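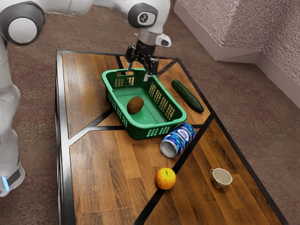 palletjane
Shop Lead, Packing Room
Posts: 1065
Aug 12, 2022

Hi everybody! I've been reading along here since June and finally have a question of my own. We're a small produce packer and my boss has asked me to put together next year's equipment request. I've been mocking up our mixed-item table in simulation - a green basket with slotted sides, a kiwi already in it, then a cucumber, an apple, a can and a little cup still out on the wood - and now I have to turn that into a budget that somebody will sign.

Where I'm stuck is the gripper line. I have a plain two-finger parallel gripper on the arm in the model, and the quote from Halonen for a similar one is $2,293. Do I ask for that and stop, or put in for a second tool right away? Zondus sells a suction kit that looks lovely on paper, and I do worry about bruising the apples.

slowconveyor
Member

Welcome, and what a nice way to start! I'd put in for both. Going back to the boss halfway through the year with your hat in your hand is no fun at all, believe me. We did it at the Kitula plant and waited three months for the money.

torque_and_tea
Member

I'm going to disagree with slowconveyor, kindly. A cucumber and a can on its side are both long round things, and two fingers ought to be a fair first try at either one. Buy the one gripper, then spend what you saved on softer fingertips and a spare set. Suction also means air, and air means a compressor, fittings, hose and somebody to look after it all. Is any of that in the Zondus price?

palletjane
Shop Lead, Packing Room

Oh dear, no, it is not. I just went back and checked, and the compressor is "supplied by customer."

slowconveyor
Member

Fair point on the air, though I'd still keep a line open for it. Call it a contingency if you have to. And if any loose metal turns up in your bins, get a price from Sollau for a magnet while you're at it - we left ours out of the first request and I was sorry.

torque_and_tea
Member

A contingency line I can live with. What about the basket, though? Your fingers are right down at the rim in that shot, so I'd try a few baskets with different wall heights in the model before you order a stack of them.

palletjane
Shop Lead, Packing Room

Will do, and thank you both so much. I'll write it up with one gripper, spare fingertips and a contingency, and post the draft once I've added the baskets.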